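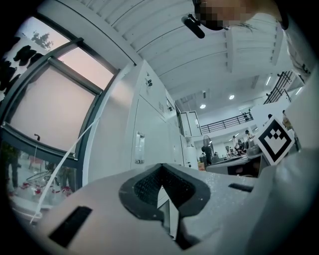 Home | Products | News | Downloads | Contact

Fidell adds Kruger metal locker cabinet to its workshop storage range

Reading time: 2 minutes

Fidell has added the Kruger locker cabinet to its line of storage furniture for workshops, teaching labs and shared project rooms. The cabinet is supplied in light gray. Orders are open now, and deliveries begin in October.

Kruger is intended for rooms where several people work at separate benches and need somewhere to lock up tools, chargers and part-finished work at the end of a session. Each compartment has its own door and its own cylinder lock. Keys are issued per door, with a master key available on request.

The standard unit is 700 mm wide per section. Sections bolt together through pre-drilled side panels, and the fixings are included. The list price is $647 per section. A set with two sections and a shared base is listed at $1,095. Freight is quoted separately.
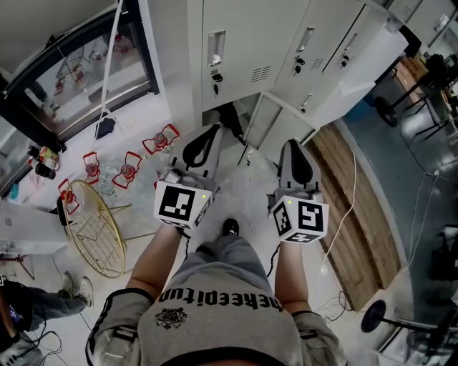 Page last changed: October, 4:10 p.m.

The pull handle is recessed into the door. Ventilation is provided by horizontal slots punched directly into the door panel, with no separate grille insert to come loose. On the lower doors a small silver handle sits near the top edge, where it can be reached without kneeling.

Doors are hinged on one side and swing outward. Fidell recommends keeping the floor in front of the cabinet clear to the full width of the lower doors. Where the cabinet stands near a glass door or a window wall, the installer should check both swings before the base is fixed. Window walls with roller shades also need clearance for the shade to drop.

Kruger replaces the Statar cabinet, which used a single lock bar across all doors. Customers with Statar units can continue to order locks and hinges. Statar and Kruger sections do not bolt together -- the hole spacing is different -- but they may be placed side by side.

The first installation was completed at the Jutlow workshop, a high-ceilinged room with large windows along one side. Fidell used the installation to check door alignment on an uneven floor. The leveling feet were changed as a result and now adjust by 20 mm. They are turned with a flat wrench from the front, with the lower door open.

The finish is powder coat. It should be cleaned with a damp cloth and mild detergent. Solvent cleaners will dull the surface and are not covered by the warranty.

Drawings, assembly instructions and a replacement key form are in the Downloads section. Trade customers should quote their account number when ordering additional keys.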